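Got back from the Talis open day an hour ago and if I don't write this now I never will. Tea's going cold. Excuse the typing.

So, Talis. The robotics lot out past the ring road, in the old Lachance building. They do one open afternoon every September and I've missed it every year until now. Noémie had a spare ticket (thank you Noémie) and we got the number 9 bus, which was late, so we missed the welcome talk completely. Not that sorry. There were biscuits left.

They split everyone into groups and ours was taken round by Csaba Bozsik, who talks very fast and walks faster. First stop was the big arm doing crates. Impressive, loud, a bit like watching someone else load a dishwasher. Kids loved it. I took no photos because I was behind a very tall man the whole time.

Second room was the one I'd come for. Small things on a table. Pick up a block, put it in a cup. That was the whole task, written on the whiteboard in green pen: BLOCK IN CUP. I know how it sounds. I stood there for ages and would have stayed longer.

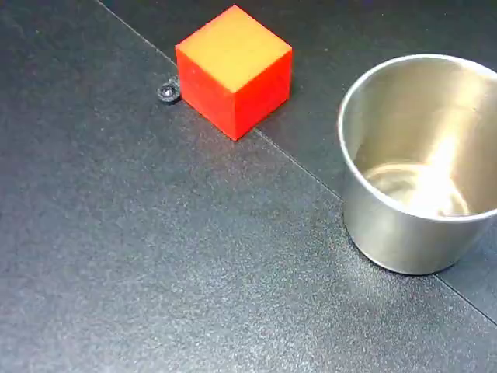
*3 min read*

Steel cup, block with a yellowy-orange top and red sides, dark speckly table. Csaba said the shiny cup was a pain and they'd picked it on purpose. You can see how bright the bottom of it gets with the light coming down. The cameras hate that, apparently. Somebody asked why not use a plastic one and he said "because your kitchen has a sink in it", which I've been thinking about since and still don't fully get.

Anyway. The runs. Elisa Longo was at the desk setting things up between goes, she'd shift the block a bit, turn it, move the cup, then step back. Then you wait. There's a pause before the arm sets off that feels much longer than it is. People went quiet for it. Then down it comes, fingers round the block, up, across, over the cup, and clonk. Very satisfying clonk. A woman next to me clapped the first time and then looked embarassed and then clapped the second time as well.

Third go it caught the rim and the block went off on the floor. Big groan from everyone. Elisa just picked it up and put it back, didn't even blink. There was a tally on the wall, 62 out of 64 for the morning, and she went over and added ours on, the miss too. Liked that.

I asked if it knows where the cup is or if it's looking each time. Looking each time. Also asked whether it could do a mug, and Csaba did a sort of wobbly hand. Handles, he said. So no mugs yet.

Last bit was a stand from Ronar, who make the grippers, or parts of the grippers, I lost track. You could squeeze one with your hand and see a number go up on a screen. Noémie got a higher number than me and has mentioned it twice. Brayden Robichaud from her work was there too with his little girl, who wanted to know if the robot got a lunch break. No good answer was given.

Things I'd change: more chairs. The corridor was boiling. The sign for the loos pointed at a cupboard. And the block room could do with a rail or something so that shorter people get a turn at the front, I only got my picture by waiting til our group had moved on and then having to run after them.

But I'd go again. It's free, you just have to put your name down early, and they let you stand properly close. I've been to bigger shows where everything's behind glass and there's a video playing on a loop and you come out with a tote bag and no idea what you saw.

Bus home was on time, of course. Noémie says the Netatex place does one in spring, with the sewing machines. If anyone's been, let me know what it's like and if you need to book. Right, tea.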